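Proltinis Bench Kit: two months of letting a robot poke around in desktop towers

Posted 21 May 2020

I run a small repair and refurb shop, and old office towers are most of what comes through the door. They get opened, stripped, checked, put back together and sold on. It's steady work and it's dull, and my wrists complain about it. So when Olga Bermúdez over at Mulwood offered me a long trial of the Proltinis kit (she rents them out with the Jalasa software already loaded), I said yes before she'd finished the sentence!

The kit is an arm, a two-fingered gripper, a wrist camera and a software license. You supply the bench and the patience. I pay $400 a month for the rental, and the license is another $119 on top.

Getting it going

Setup took me 7 hours over two evenings back in March. Most of that was teaching it where things live. I settled on laying the tower on its side with the panel off and keeping the parts tray to the left, and I'd suggest you do the same — every time I swapped the tray to the other side I had to redo the pick points. The manual is short and a bit stiff, but the teaching screen is lovely. You nudge the arm, you save the point, you move on.

The gripper

I expected to hate the gripper and I don't. The fingers are slim enough to get down between the drive cage and the board, and they hold a card by its sides without chewing up the plastic. You do need to go slowly near the capacitors. I set the approach speed at the lowest notch and left it there. 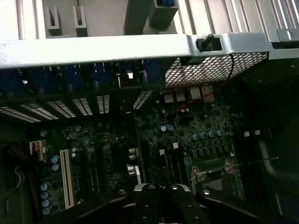
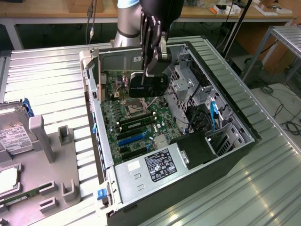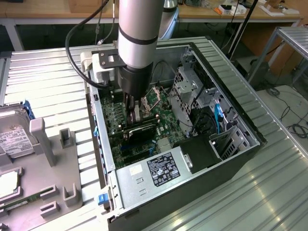
The wrist camera

I use this way more than I thought I would. Leaning over a case with a flashlight in my teeth is how I used to check a board, and now I just pull up the view on the monitor and have a good look at the slots and the socket. Small print on the board is still a squint, so don't sell your magnifier.

What bugs me

The cables. They're long and heavy, and I've yet to find a way of running them that I like. Jalasa also forgets my tray layout whenever it updates, and it has updated 6 times since I started (come on, folks). And memory sticks are fiddly. It'll pick one up fine, but lining it up with the slot takes me a few tries at teaching the point, and a different case model means doing it all over again.

Compared with the Fodor

I had a Fodor arm on loan last year. It was quicker and quieter, and the stand was nicer too, but its gripper was too chunky for anything inside a case. For boxing up keyboards I'd take the Fodor back tomorrow. For work down inside a tower, the Proltinis is the one I'd rent again.

Should you get one?

If you see the same few models of tower week after week, yes, give it a month. If every machine on your bench is different, you'll spend your days teaching points and you'd be faster with a screwdriver. I'm keeping mine through the summer, and Olga has promised me a shorter set of cables.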